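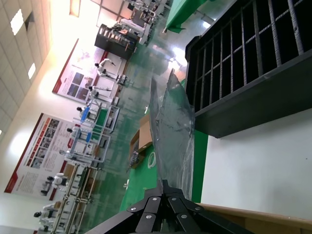

Clear plastic wrap, a black rack and a white table.

Odley Comic Fair: My Day in Firlow
Posted September 20, 2024

Okay, my feet still hurt, so you know it was a good one! I finally made it to the Odley Comic Fair in Firlow, after two years of telling everybody I was going and then not going. If you've been reading here since June you'll remember I gave away a pair of passes (congrats again, Brayan Tello, and yes, I did find you on the floor, more on that in a minute). I bought my own pass, paid for my own parking, and ate way too many of my own nachos.

Doors were supposed to open at 10. I got there at 9:20 and the line already went down the side of the building, past the loading dock and halfway to the bus stop. It moved fast once it started, though. They had one line for people with wristbands and one for people picking up, and the signs were big enough to read from the curb — if you've done the other fairs around here you know what a treat that is. I was inside by 10:15 with a tote bag and a map I could not fold back up to save my life.

The program listed 235 tables this year, spread over two halls. Hall A is the dealers, meaning long boxes, toys, T-shirts, and the guy with the swords. Hall B is artist alley plus the small press people, and that's where I spent most of my day and nearly all of my money. My advice is to do B first! By one o'clock the aisle in the middle was so packed I got stuck behind a family dressed as a chess set, and the rook could not turn around.

First stop was Ruvier, the little publisher out of Pacheco that does those skinny horror anthologies I won't shut up about. They had the fourth volume early. I'd promised myself I'd only look. I bought it, plus the third one because the spine on mine is shot, plus a sticker of the lighthouse from the second story. The fellow running the table told me volume five is at the printer and there might be a hardcover of the first two next year, but he said "might" about four times, so don't hold me to it.

Then I got in line for Sofia Deligiannis. If you only know her from the covers, please go read Salt Road, it's the best thing she's done and hardly anyone I talk to has picked it up. She was signing for an hour and a half and she talked to every single person. I had a whole speech ready about how much the ferry chapter meant to me and what came out was "I like the boats." She said she likes the boats too. She drew a tiny boat under her name. I'm framing it.

The wait was 40 minutes, for those of you who asked. Bring water.

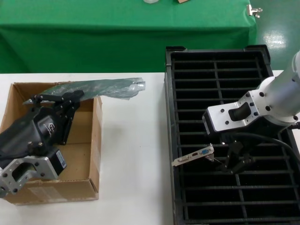 Open cardboard box on the left, black slotted tray on the right.

Let's talk about the bargain bins, since that's what half of my email is about. Most of the dollar boxes were along the back wall of Hall A, and they were a mixed bag. Lots of nineties stuff with foil covers, lots of issue twos with no issue ones. But the dealer closest to the snack bar was doing 3 for five bucks on anything without a board, and I pulled a nearly complete run of a space western I loved in middle school. I'm missing the last issue. Of course I am. If anybody has Dustline 12 sitting in a closet, write me.

Prices on the wall books were all over the place. I saw the same issue for $60 at one table and $85 two tables down, with a worse corner on the expensive one, so walk the whole row before you get your wallet out. After lunch a few dealers were already cutting deals, and I heard a man talk a seller down from $650 on a signed page of original art (I don't know where they landed, I lost my nerve and stopped eavesdropping).

Panels! I only made it to two. The lettering panel was great and way too short. Four letterers, one overhead projector, and a long argument about whether thought balloons are coming back. I could have listened to that all afternoon. The trivia panel was a bit of a mess because the buzzers quit, so they had people stand up and yell, and the team in front of me yelled the answer to everything, including things that weren't questions. Fun, but loud. My friend left with a headache and a prize mug.

I ran into Brayan by the costume contest stage. He'd brought his sister on the second pass and the two of them had been there since opening. She'd never been to one of these before and had already bought a cape. He says hi, and he says to tell you all that he only entered the one time, so quit saying the drawing was fixed!

The costume contest started almost half an hour late and the mic kept cutting out. The kids' round was the best part. A very small swamp creature won, and refused to leave the stage afterward, and had to be talked down with a juice box. In the adult round I was rooting for the lighthouse keeper from the Ruvier book (a working lamp! on her head!) and she got second. Robbed, if you ask me.

Stuff I'd change: more places to sit, please. There was one row of chairs outside Hall B and they were gone by noon. The food was the usual, two stands and a coffee cart that ran out of lids. Cell service in Hall A is pretty much nothing, so pick a meeting spot ahead of time, and pull out your cash before you go in. The one ATM had a line longer than Sofia's.

Parking in the main lot was full when I arrived, but the garage on the next block had plenty of room and it's a five minute walk. If you take the bus, get off at the library stop and follow the capes.

I picked up one extra copy of volume four to give away here. Sofia's not in it, sorry, but three of the Ruvier artists signed the inside cover for me. I'll put up a separate post with how to enter once I've figured out what shipping costs. US only this time, same as before. Leave me a comment if you were at the fair too, and tell me what you dug out of the bins, especially if it was Dustline 12.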